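3.2 Cups, cans and who drinks what

I should say straight away that I never meant to write a whole section on plastic cups. The study began as a plain look at how people share soft drinks at small gatherings in Hasville and Stununthorpe, and I'd pencilled in one paragraph on what they drank out of. Then the answers came back (665 of them!) and the cups were all over the place.

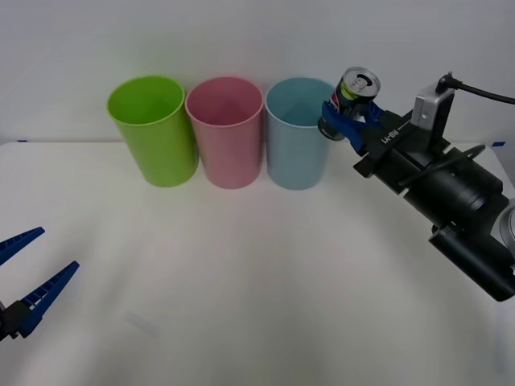 What people kept telling us was that colour settles who drinks what. If the cups are all the same shape, you remember yours as the pink one or the green one, and you put it down and wander off without a worry. Households with matching clear glasses told us about mix-ups far more often — and about drinks poured away because no one would own up to them.

The can itself matters too, and I'd rather missed that at first. Once it's open, somebody has to decide whether to share it out or just drink from it, and in Hasville sharing won easily. 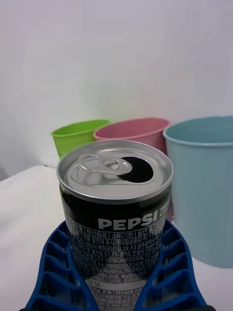

Figure 2. An opened Pepsi can, with three plastic cups in a row behind it.

Mészáros wrote back on an early draft that sharing a can is mostly about manners, and that I'd made far too much of the cups. Fair enough, and I've toned down the claim a bit, but I still think the two go together. You can't offer someone a share if there's nothing to pour it into, can you? Section 3.3 picks this up with the Vandton answers, where nearly 500 people said they'd sooner open a second can.

Related papers
Pouring for guests: notes from Vandton
Whose glass is this? Mix-ups at the family table
Small drinks, large tables

Contact | Copyright | Back to top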